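Revista Harasym > Relatos > Cuentos de agosto

La llave del 46

La culpa la tuvo mi tía Eftychia Deligiannis, que en paz descanse, por dejarme a mí la llave y a mi primo Hywel todo lo demás. Una llave pequeña, con una etiqueta de cartón que decía 46 y nada más. ¡Ni una nota! Hywel se quedó el piso, el coche y la vajilla buena, y encima me preguntó si no me importaba que probara la llave en el trastero. Pues sí me importaba, pero le dije que la probara. No abría.

Yo la probé en todo. En el buzón, en el joyero, en la maleta verde que la tía se llevaba al balneario. La llevé a la ferretería y el hombre la miró a contraluz y me dijo que era de taquilla, de las antiguas, y que ya no las hacían. Le pregunté de qué taquilla y se encogió de hombros (con toda la razón, pobre).

Esa noche dormí fatal. Me dio por pensar en el dinero, lo confieso, en fajos atados con goma, y luego en cartas de amor, que me hacían más ilusión todavía. Mi tía había trabajado de joven en los baños de Kurkum, cobrando la entrada, y hablaba de aquel verano bajando la voz, como quien habla de una enfermedad o de una boda.

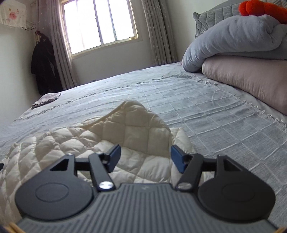
Así que el lunes cogí el autobús de las siete y me planté en Kurkum con un bocadillo y la llave metida en el calcetín. No sé por qué en el calcetín, manías mías. Los baños seguían abiertos, más feos de lo que yo imaginaba, con una señora en la puerta que se llamaba Kadri y que tendría la edad de mi tía o alguno más.

—Vengo por la 46 —le dije, y me sentí de película.

—Ya era hora —me contestó—. Debe usted 12 euros.

Pagué, claro. Me llevó por un pasillo que olía a cloro y a toalla vieja, y se quedó a mi lado sin ningún disimulo mientras yo peleaba con la cerradura. Dentro había un bañador rojo, un gorro de goma con flores y un zapato de hombre. Uno solo, el izquierdo.

—¿Y el otro? —pregunté.

Kadri se puso colorada hasta las orejas, se sacó las gafas y empezó a limpiarlas con la falda.

—El otro lo tengo yo en casa —dijo—. Venga, que le hago un café.

Perdí el autobús de vuelta, y el siguiente también.

Más relatos
El invierno de Beca Watkins
Nukeo no contesta
Habitación 157
Carta a un vecino que ronca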